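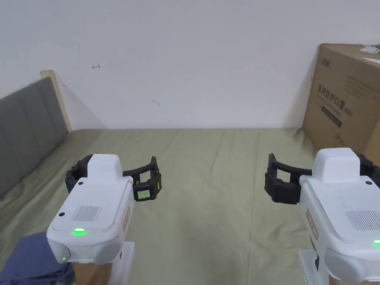

Bed covered with a pale olive-green sheet.

Single adults who expect to be rejected tend to rate neutral messages from a possible partner as unfriendly, according to a report released by the Soler Institute, a relationship research office in Clunard.

The report covers 855 adults between the ages of 25 and 60 who had been single for at least two years and said they wanted a relationship. Invitations went to 3000 people on the mailing list of Varico, a counseling service with offices in Clunard and Filtard. Those who took part filled out a questionnaire on past relationships, then kept a log of contacts with anyone they considered a possible partner.

The logs produced 2185 usable entries. For each entry, the participant rated the other person's tone on a seven-point scale running from hostile to warm and wrote down what was said. Two readers who did not know the participant's rating then scored the same exchange from the written record.

Participants in the top third for rejection expectancy - a measure built from 12 items on the questionnaire - gave ratings that were on average 1.4 points lower than the readers' scores. In the bottom third the gap was 0.3 points. The gap was widest for short text messages and smallest for phone calls. In-person meetings fell between the two, although the report warns that written notes of a meeting leave out facial expression and posture, so readers were working with less than the participant had.

"The measure picks up a difference in scoring. It does not tell us who was right," said Macarena Arrieta, the lead author. "Some of these people were being treated coldly, and the log can't always show it."

Women and men showed gaps of similar size. Time since the last relationship had no clear effect once age was taken into account. Participants who reported a hostile or absent parent scored higher on rejection expectancy, but the link was weak, and the authors advise against using it to screen clients.

A second part of the study looked at behavior. Participants with high expectancy waited longer before replying to a first message, asked fewer questions in the reply, and were less likely to propose a date for meeting. The report does not claim that this accounts for how long they had been single. Doing so would require records from the other person in each exchange, and those were not collected.

Varico has used the draft findings in a short course for clients. It consists of six weekly sessions in which clients log an exchange, rate it, and compare the rating with one from another member of the group. Bríd Gallagher, who runs the course at the Filtard office, said the comparison step takes up most of each session.

"People arrive with one reading of a message and they have usually held it for days," Gallagher said. "We ask for a second reading and put it next to the first. Sometimes the first one stands."

The course has enrolled 200 clients so far. No outcome figures are included in the report, and the course has not been tested against a waiting list or against standard counseling. A trial with a waiting-list group is set to start in August at both offices. It will use the same seven-point scale and add a follow-up questionnaire six months after the last session.

The authors list several limits. All participants came from the mailing list of one counseling service, many had already been in counseling, and logs were kept for three weeks only. Entries shorter than 10 words were dropped.

The full report, including the questionnaire items, can be requested from the institute by mail.

Last updated: Wednesday, June 27, 2018

Shares: 46 | Comments: 3

dmarsh_61
Did the two readers agree with each other? The article gives the gap but not the agreement between readers, and without that 1.4 points is hard to judge.

Tessa W.
I took the course this spring. The logging gets tedious by week three but I did find out I read every "ok" as anger. Still single, for the record.

plainview
Dropping anything under 10 words seems like a problem if short texts are where the gap is. Most of what I get is under 10 words.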